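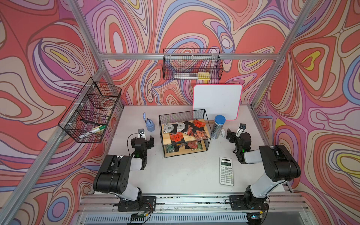 Coral, lilac and a little lemon, the way my aunt wanted it.

My aunt picked the pattern in June, from a book of samples as thick as a mattress, in a shop in Vadcombe that smelled of paste and peppermints. It was called Grarkimum. She said the name aloud on the bus all the way home, trying it fast and then slow, and by the time we got off at the Hepburn stop the driver was saying it too.

I had been hoping for cream. I was the one who would be sitting at that table in the evenings, doing the accounts for her seed business, and I thought a person adding up columns ought to have something restful to look at. Grarkimum was not restful. It went around three sides of the table in coral and pink and lavender and a blue like the sky just before supper, all of it swirling, every swirl edged in a thin brown line, and on the right there were big teardrops with rings around them that seemed to lean in whenever I lost my place. I lost my place a good deal that first week.

"You'll get fond of it," said my aunt, who had never in her life waited to get fond of anything.

The trouble was the clutter. Plain walls will forgive a messy table, but put a pair of scissors down in front of all that color and you may not see them again until fall. I once spent 20 minutes hunting for a pink eraser. So one evening, after the dishes, my aunt came in with her sleeves pushed up and announced that we were going to put the table in order, the two of us, and that there would be cocoa afterward if we did it without sighing.

She had already bought the wire box. It was black mesh, very neat, and she had found a piece of pale pine to lay over it for a shelf, so that there was an inside for the things we meant to keep out of sight and a top for the things we meant to be proud of. We stood looking at it for quite a while. Choosing what to be proud of is harder than it sounds, and in the end we left the top bare and went on to the rest, telling each other we would come back to it.
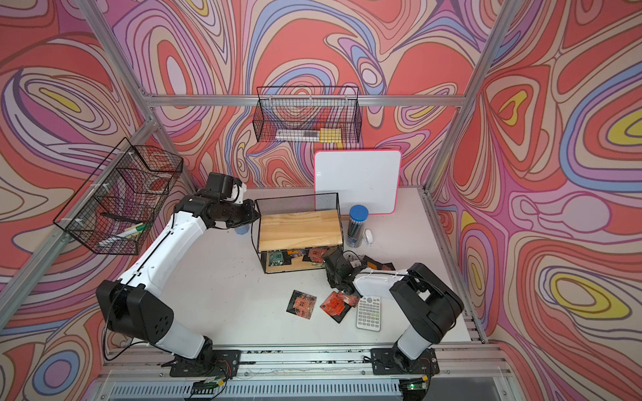

The calculator had to stay where my hand could find it. It was the scientific kind, far cleverer than I was, with rows of gray and white buttons my aunt believed could work out the weather if we only pressed them in the right order. I used the plus and the equals. That month it told me we had sold 395 packets of sweet peas and been paid for 300 of them, and I did the sum four times before I went and told her.

"Well," she said, "some people pay in tomatoes."

She was right, of course. There had been a great many tomatoes.

The little whiteboard with the pink frame went against the back wall, and I will admit it looked well there, as if the wall had been saving a place for it. My aunt set the tub with the blue lid in front and said that now I could write down who owed us what and wipe it off again when they were sorry. The mouse went beside the tub. The small blue cup stayed on the table because neither of us could bear to put it away. It had come from Omau, from the one holiday she ever took, 18 days of rain and a landlady who sang, and she told me the whole of it again while she held the cup in both hands, the singing included.

Then there were the packets, the square orange-and-black ones, which had been turning up all over the house. We put a few inside the box, under the board, and felt very pleased, and then I looked down and there were two more lying at the front, as crooked as you like, and another over to the right with a muddle of black cable for company.

"Leave those," said my aunt.

"I thought we were putting it in order."

"We are. We're putting it in order up to there." She drew a line in the air with her finger, somewhere past the calculator. "You want to have a bit left over for tomorrow. Otherwise what would you come in here for?"

I said I would come in for the accounts. She gave me the kind of look she gave slugs, and went to see about the milk.

I stayed a few minutes longer, with the lamp on, and found the teardrop I always lost my place to. Up close it was yellow in the middle of the coral, with lavender around it, then blue. I followed the rings out with my eyes as far as they went. Then she called that the cocoa was getting a skin, and I went in.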